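Student project reports
20 September 2024
By the cable handling group, Skistovico project
Last updated in October

Teaching two arms to handle a cable: report on our teleoperation work

Our part of the Skistovico project was to collect demonstrations for tasks that need two hands. The software for recording is called Karbridge and was written by the students before us. We added a better way to mark the start and the end of one demonstration, and we wrote the operator rules which are given later in this report.

We chose thin cables and wires as the material. A rigid block keeps its shape when you take it, but a cable moves at the other end also, and the operator must watch both grippers at the same time. During the first trials we had many demonstrations where one arm was waiting and the other arm did all the work. Such recordings are not useful for learning a two-arm task, so we removed them.

One demonstration is limited to 400 time steps. If the operator does not finish inside this limit, the recording is stopped and stored in a separate folder. In total we kept 217 demonstrations, from 18 sessions. The plan in the beginning was 3,000, and we now understand that this number was not realistic for a group of our size.

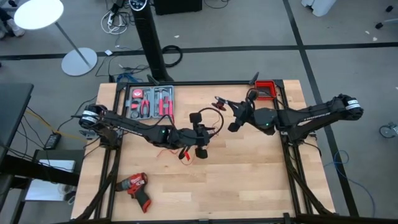
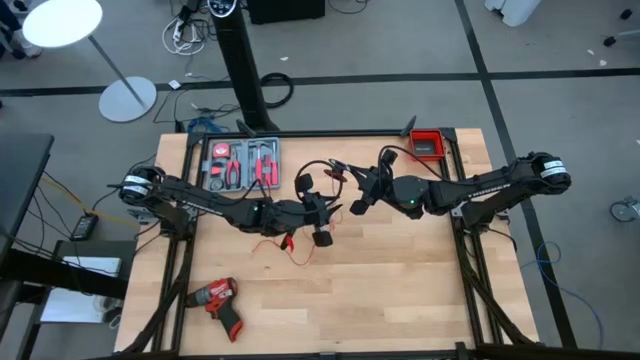
Both arms on the workbench, with the tool tray behind the left arm and the drill at lower left.

The operator rules are short. Move slowly when the fingers come near each other. Do not pull a cable tight between the grippers. If the arms come into a bad position, end the demonstration and begin a new one, and do not try to repair it while the recording is running. The last rule was the most difficult to follow, as everybody wants to save a demonstration which is almost good.

We also compared the remote control with moving the arms directly by hand. Moving by hand was easier to learn, but our own hands often covered the cable in the camera view. For this reason we used only remote control in the final set.

The next group will receive the data together with our notes on the Drandon controller settings. We recommend to them that they agree on the names of the failure types before they begin, because we changed ours twice and had to label the old files again.

12 shares
3 comments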